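Bench Stitcher, Small Leather Goods and Repair
Guthrie Leather, Flundau
Full time, permanent. Two openings.

Guthrie is hiring two bench stitchers for the repair and small goods room at our Flundau shop. The work is mostly straps, handles, closures and key fobs, along with repairs on bags that customers mail in or bring to the counter. You will sit at a bench, sew by hand and by machine, and finish edges. You do not need a degree or a certificate. You do need steady hands and some experience of making or mending things to a standard someone else set.

We are a shop of 14 people. Cutting, stitching, finishing and shipping are all in the same building. Last year the repair side took in 3000 pieces, and the queue is longer than we want it to be. One of the two openings is new. The other replaces a stitcher who is retiring in August, and we would like that person's replacement to start early enough to overlap.

What you would be doing

Most days start with a tray of repair tickets. Each ticket says what came in, what the customer asked for and what we quoted. You check the piece against the ticket, and if the two don't agree you take it back to the front desk before picking up a tool. After that it depends on the tray. Common jobs are:

- replacing worn straps and re-stitching strap ends
- resetting snaps, rivets and buckles
- sewing torn handle tabs back onto bag bodies
- matching thread color and stitch length to the original work
- skiving, gluing and creasing new parts
- sanding, dyeing and burnishing edges
- conditioning and cleaning before a piece goes back out

In the afternoon the room usually switches to new work for the Primow line, our range of plain wallets, luggage tags and short wrap straps. These are made in small batches. You will be given cut parts, a sample and a batch card. The sample is the standard. If your stitch line wanders from it, the piece goes in the seconds bin and we talk about why.

Flat straps take up more of the day than people expect when they apply. A short band looks like a simple thing to make, and most of what goes wrong with one goes wrong along the edge: the crease is uneven, the stitch runs too near the side, or the thread is pulled so tight that the leather puckers. Light thread on a mid-tone leather shows every mistake. If you have sewn this kind of strap before, tell us about it in your application. 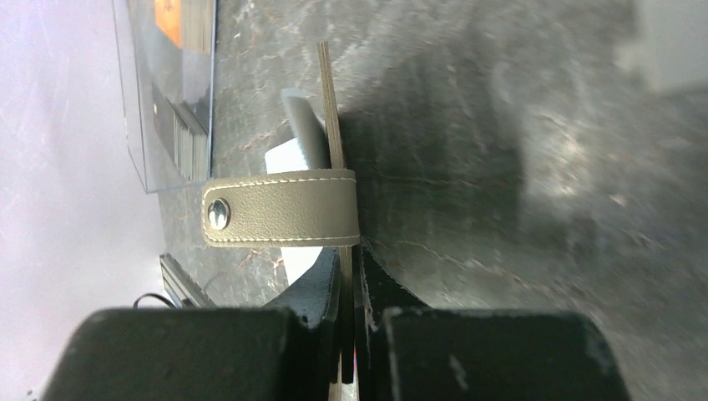
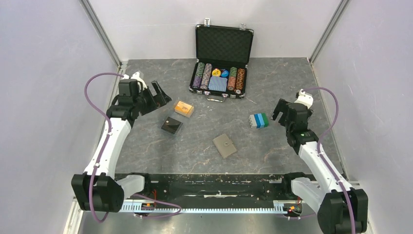
First picture: taupe leather strap, pale contrast stitch along the upper and lower edges.

What we are looking for

You should be able to show us that you can do most of the following. We will teach the rest.

- Saddle stitch a straight line and a gentle curve by hand
- Run a walking-foot machine, or a heavy domestic machine at the least
- Use a strap cutter, an edge beveler and a skiving knife safely
- Read a measurement off a steel rule and write it down correctly
- Work through a batch of the same part without speeding up toward the end
- Keep your bench clear enough that the next person could sit down at it

Experience can come from anywhere. People in the room now came from saddlery, shoe repair, upholstery, sail making and a bridal alterations shop. Two of them had only ever made belts at home. If your background is in fabric and you have never sewn leather, you can still apply, but please send photos of work where the stitching is visible up close.

Good eyesight with or without glasses matters for this job, and so does being able to tell close shades apart. We have good lamps and bench magnifiers. The chairs adjust and two of the benches can be raised for standing work. Some of the dyes and cements have a strong smell. There is extraction over the finishing table, and we use water-based cement where the job allows it, but if you react badly to solvents, ask to visit the room before you accept an offer.

Training

The training period is nine months. You are paid the full stitcher rate from your first day, and you have a regular contract during this time. For the first part you will sit next to an experienced stitcher and work only on tickets they pick for you. Later you take trays on your own and have your work checked before it ships. By the end you should be able to quote a simple repair, choose the thread and leather for it, and finish it without help.

We have a second, smaller workshop in Horkirmont that handles saddles and heavy harness. Trainees spend a short stretch there to learn thicker leather and heavier thread. Travel is paid. You don't have to stay overnight, since there is a morning train and one back in the evening. If you would like to work in Horkirmont permanently, say so in your application. There is no opening there now, but there may be one next year.

Hours and pay

The room opens at 7:30 a.m. and closes at 4 p.m., with a paid morning break and an unpaid lunch. There is no shift work. In the weeks before the holidays we ask for extra hours. These are voluntary and paid at the overtime rate.

The pay grade is the one for skilled bench work on our posted wage table. We will send you the table when you ask for it or when we invite you in, whichever comes first. Your grade is reviewed when training ends. Paid vacation, sick leave and health coverage start on your first day. We supply aprons, needles, awls, thread and blades. Bring your own tools if you prefer them. Mark them with your name.

Staff can buy offcuts and seconds at cost, and may use the benches for their own projects after closing as long as another person is in the building.

How to apply

Send us:

- a short letter saying what you have made or repaired and for how long
- a list of past jobs, in any format
- up to nine photos of your own work, with at least one close view of a stitch line and one of a finished edge

Please don't send original pieces by mail. If we invite you in, you can bring them along.

You can apply by email or hand your papers in at the counter in Flundau during opening hours. Write "Bench Stitcher" on the envelope or in the subject line. Applications are read as they arrive, and the posting comes down when both places are filled.

What happens next

If your application fits, we will invite you for a half day. You will see the room, meet the people you would be working with, and do a paid bench test. The test is a strap end with a turned tab and a buckle, sewn by hand. We give you the cut parts, the thread and a sample to follow. There is no prize for finishing first. We look at stitch length, tension, the back side of the work and how you dealt with any mistake. You keep the strap.

After the test there is a conversation about hours, start date and anything you want to ask. We answer everyone who comes in for a bench test, by phone or in writing, and we will tell you what we thought of the work if you want to know.

The room is on the ground floor with no steps from the street. If you need something changed about the bench test or the visit, mention it when you apply and we will arrange it.

Other openings and recent notices

Front Desk and Repair Intake, Flundau (part time)
Leather Cutter, Flundau
Packing and Shipping Help, Holiday Season
Horkirmont Workshop: Summer Closing
How to Send In a Repair
Primow Line: New Strap Colors
Caring for Light-Colored Leather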